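Stondo Weekly > Opinion > House & Table

Against the glass coffee table (mostly)

14 comments | 60 shares

Wrote this fast, before dinner, so bear with me. Glass tables. We bought ours from Wustum eleven years ago and I have been wiping it ever since. Looks like air in the store. At home you see everything through it, the carpet, the bars, your own feet.
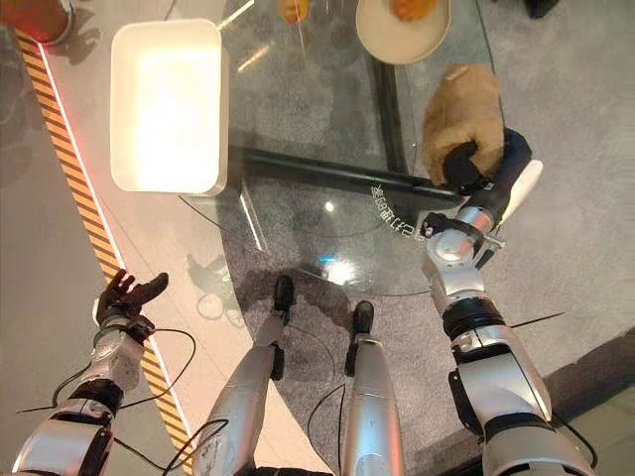
Paper bag at the edge of the glass, carpet showing underneath.

And still. A see-through table shames you into clearing it. Wood hides a crumb for 2 months. Glass won't. My rule is one tray, and whatever has no home goes in teh tray or leaves the room.

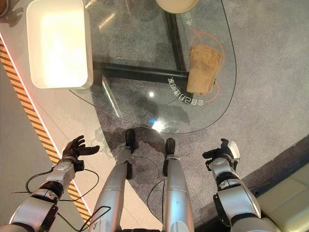

White tray on clear glass, carpet below.

People tell me trays are just clutter with walls. Fine. Walls help. You can lift the whole mess in one go and wipe under it, 10 seconds. Try that with loose bottles.

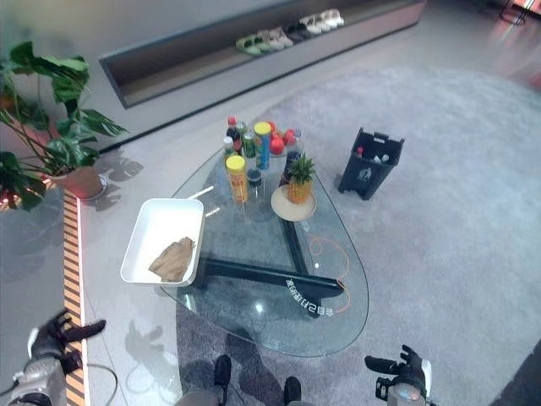

Groceries are the real enemy. They land on the nearest flat thing and stay for the evening. Soy sauce does not live in the living room. Neither does fruit, though I'd forgive a pineapple. Put the food away first, then the bags, then sit down. I never do it in that order, obviosly.
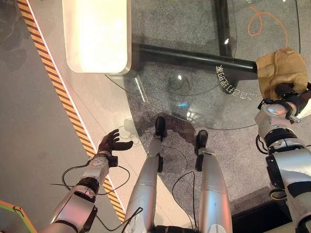

A crumpled tan sack, held up by the table.

So keep the glass if you have it. Just don't buy a second one. Ours goes when the Jitpraphai sale comes around in July.

Related
Dramasau chairs: worth the wait?
Who needs a fruit bowl
Carpet or bare floor, again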